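Packaging Test Technician (full time, on site)
Ilteck, Kundarard facility
Posted March 19, 2024

Ilteck tests flexible mailers and shipping sacks for small and midsize retailers. The technician will run seal strength, tear and drop tests on plastic and paper mailers, record the results and prepare samples for retention.
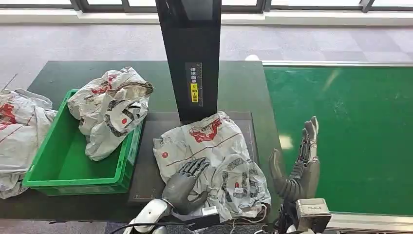
2 min read

The position reports to the test lab manager. Most work follows the Peng protocol, our in-house procedure for mailers up to 2,000 grams. A standard batch takes six hours, including conditioning. Crumpled plastic parcel bags with printed graphics are a common sample type, and the technician must log any print damage separately from film damage.

Duties
Condition, weigh and label incoming samples
Operate the tensile tester and drop table
Calibrate the bench scales
Enter results in the Cinanach database the same day
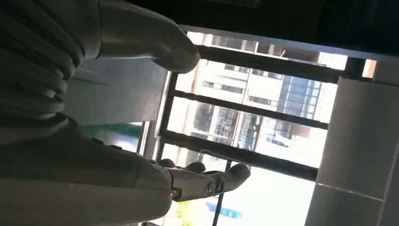 Conditioning of samples is controlled by temperature and humidity, and both are logged at the start and end of each run. Light exposure is recorded as well. Samples meant for the aging series must stay out of direct sun, so nothing from that series may be left near the barred window, where the daylight is bright. The lab handles about 800 samples a month, with higher volume in November.

Requirements
High school diploma or equivalent
Two years in a test lab, print shop or packaging plant
Ability to read a test standard and follow it as written 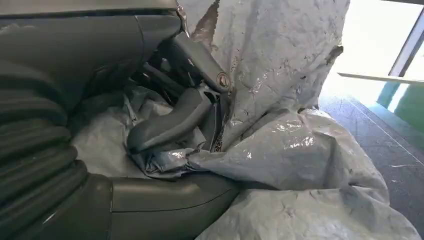

Fabric under contact at the work area.

Send a resume and one sample test report to the Ilteck hiring office in Kundarard. Remove client names from the report before sending.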